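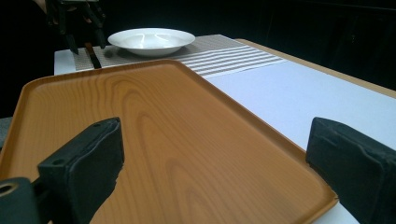 Visit to the Biwott Catering Training Centre, Tondusville

A group of 21 members of the Turka Hospitality Network visited the Biwott Catering Training Centre in January. The visit was hosted by the head of the centre, Mwende Makori, and opened at 9.30 with a short account of its work. The centre offers a course of 36 weeks in kitchen practice and table service and has places for 30 trainees in each intake.

Members first attended a class in breakfast service led by Idrisa Owino. Trainees were asked to lay a tray for one guest, carry it the length of the corridor and set it down without shifting the cups. Mr Owino marks this exercise on posture, order of laying and manner towards the guest. Several members remarked that their own staff receive no formal teaching in tray service and asked for copies of the marking sheet, which the centre has agreed to share.

The group then went on to the training kitchen. Stock is ordered twice a week from Pruditz, the wholesaler on the ring road, and trainees take turns in checking deliveries against the invoice. Kiprono Mfaume explained how waste is weighed at the end of each shift and entered in a book kept beside the cold store. The cold store itself was closed for repair during the visit.

Lunch was cooked and served by second-term trainees. The bean soup was very well received. Service of the main course was slow, and Ms Makori discussed this openly with the trainees afterwards in the presence of the group.

In the afternoon, members discussed work placements. At present 6 hotels in the district accept trainees, and the centre wishes to add smaller guest houses. Members able to offer a placement should write to Liya Negash at the Network office before the end of the spring term.

Report prepared by Mwajuma Ondieki, Visits Secretary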